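4.3 Dementis als Kursereignis

Wer die Wirkung von Unternehmensmeldungen auf Kryptowerte untersucht, beginnt gewöhnlich mit der Ankündigung: Ein Konzern kauft, schürft oder akzeptiert eine Münze, und der Kurs bewegt sich. Das Gegenstück, die Mitteilung, dass man nichts dergleichen vorhabe und auch nie vorgehabt habe, fristet in der Literatur ein bescheidenes Dasein. Der vorliegende Abschnitt widmet sich diesem Stiefkind anhand des Tokens Flultero, der am Handelsplatz Giraldo notiert und dessen Kursgeschichte zu einem erheblichen Teil aus Dingen besteht, die nicht stattgefunden haben.

Die Datengrundlage bilden 2,346 Mio. Einzelgeschäfte aus dem Orderbuch von Giraldo. Hinzu kommen 57 Meldungen, in denen ein Unternehmen eine bevorstehende Beteiligung an Flultero bestritt. Die zugrunde liegenden Gerüchte wurden, soweit auffindbar, bis zu ihrer ersten Erwähnung in einem Forum oder Nachrichtenkanal zurückverfolgt. In mehreren Fällen endete die Suche bei einem Beitrag, dessen Verfasser sich auf »mehrere Quellen« berief, worunter bei näherer Betrachtung er selbst unter verschiedenen Benutzernamen zu verstehen war. Diese Fälle wurden im Datensatz belassen. Der Markt hatte sie schließlich auch nicht aussortiert.

Als Ereigniszeitpunkt gilt die Minute, in der das Dementi erstmals öffentlich abrufbar war. Das klingt trivialer, als es ist. Der Logistikkonzern Woltden etwa veröffentlichte im Dezember eine Stellungnahme, die zunächst nur als Anhang einer Einladung zur Hauptversammlung vorlag und erst am folgenden Morgen gegen neun Uhr auf der eigenen Internetseite erschien. Wir verwenden den früheren Zeitpunkt, räumen aber ein, dass Anleger, die Anhänge von Einladungen lesen, eine eigene Untersuchung verdient hätten.

Der Verlauf im Fall Woltden ist in seinen Grundzügen typisch. Auf das Gerücht, der Konzern wolle seine Frachtrechnungen künftig in Flultero begleichen, folgte ein kräftiger Anstieg. Auf das Dementi folgte ein Rückgang, der knapp die Hälfte des Anstiegs aufzehrte. Der Rest blieb. Man hat es also mit einer dauerhaften Wertsteigerung zu tun, die auf der amtlichen Feststellung beruht, dass es für sie keinen Grund gibt.

Für diesen Befund bieten sich zwei Erklärungen an. Nach der ersten, die wir Aufmerksamkeitshypothese nennen, bringt auch das Dementi den Namen des Tokens in Umlauf, und zwar auf Seiten, deren Leser bis dahin nichts von ihm wussten und vermutlich gut damit lebten. Nach der zweiten, der Misstrauenshypothese, wird dem Dementi schlicht nicht geglaubt. Dafür spricht die Forenauswertung: Von 100 zufällig gezogenen Beiträgen, die sich auf die Woltden-Stellungnahme bezogen, werteten 80 sie als Bestätigung. Besonders häufig begegnete uns das Argument, ein Unternehmen, das nichts zu verbergen habe, müsse auch nichts abstreiten. Ein Unternehmen, das schwieg, galt denselben Autoren übrigens ebenfalls als überführt.

Der Wortlaut der Dementis spielt eine geringere Rolle als erwartet. Knappe Formulierungen (»unzutreffend«) und ausführliche unterscheiden sich in ihrer Kurswirkung kaum. Eine Ausnahme bildet der Zusatz »derzeit«. Wo er auftaucht, kehrt sich der Rückgang binnen einer Stunde um - ein Adverb, das Rechtsabteilungen aus Vorsicht einfügen und das die Gegenseite als Terminankündigung liest. 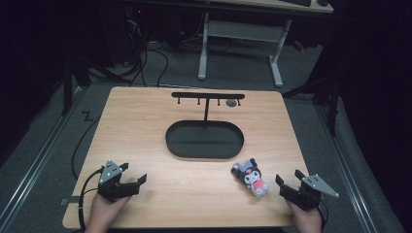
Abbildung 6

Zur Kontrolle wurde die Schätzung mit Kursen des Handelsplatzes Jallero wiederholt, an dem Flultero ebenfalls notiert, allerdings mit deutlich dünnerem Orderbuch. Die Vorzeichen stimmen überein, die Ausschläge sind größer, und in den Nachtstunden genügt dort bisweilen eine einzelne Order, um das zu erzeugen, was am Morgen als Marktstimmung berichtet wird. Wir haben die Zeit zwischen Mitternacht und fünf Uhr deshalb in einer weiteren Variante ausgeschlossen. Am Ergebnis ändert das wenig, an der Standardabweichung einiges.

Offen bleibt die Frage der Kausalität. Gerüchte werden bevorzugt dann dementiert, wenn sie den Kurs bereits bewegt haben; die Auswahl der Ereignisse ist mithin alles andere als zufällig. Ein Instrument, das die Neigung zum Dementieren beeinflusst, den Kurs aber nicht, haben wir in den Urlaubszeiten der Pressestellen gesucht. Es erwies sich als schwach. Die Ergebnisse der entsprechenden Schätzung sind im Anhang wiedergegeben und sollten mit jener Zurückhaltung gelesen werden, die den Käufern von Flultero fehlte.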